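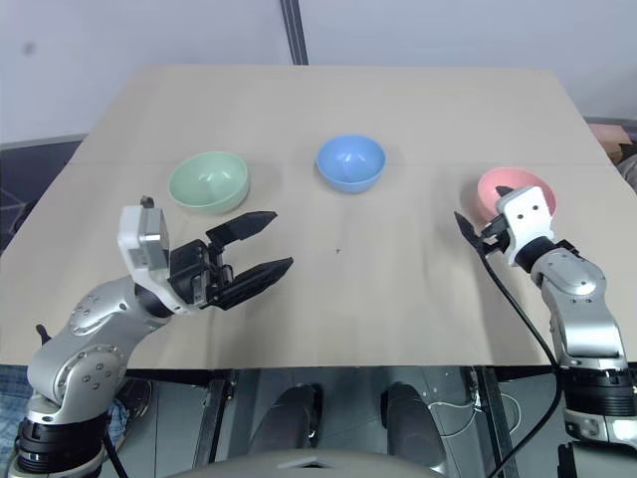 Smaller bowls just make me go back for seconds, one reviewer of our first draft wrote, and I have to admit that comment shaped most of this section. We had measured what people put in the bowl the first time and stopped there. So I went back to the lunch diaries from the Gulis office and pulled out every refill I could find.

4.2 Refills and second helpings

Figure 3. Plastic bowls in mint green, light blue and pink.

The diaries cover 337 lunches over 30 working days in March. People wrote down what they ate, whether they got up for more, and (my favorite column) why. I'd expected hunger to be the big one. It came up a lot, sure, but plenty of people wrote things like "soup was still warm" or "everybody else was going up" – and one person wrote "bread left over" nearly every single day!

I coded the reasons by hand, twice, with a two-week gap between passes. Where my two passes disagreed I left the entry out of Table 4, so the table is a little shorter than the diaries themselves. If the writer gave two reasons I kept the first one. You could argue with that, and I went back and forth on it myself.

Color is a separate headache. Earlier work at the Firnel canteen let people pick their own bowl, and I did the same, which means I can't pull a liking for a color apart from whatever the color does to appetite. Section 5 has more on this. For now I'd only say that the diary writers hardly ever mentioned color, even in the free comments, where they mentioned pretty much everything else (the chairs, the noise, the state of the microwave).

The Restrepo office ran the same diary with a shorter form and no reason column, so its lunches are left out of this section and show up again in 4.3.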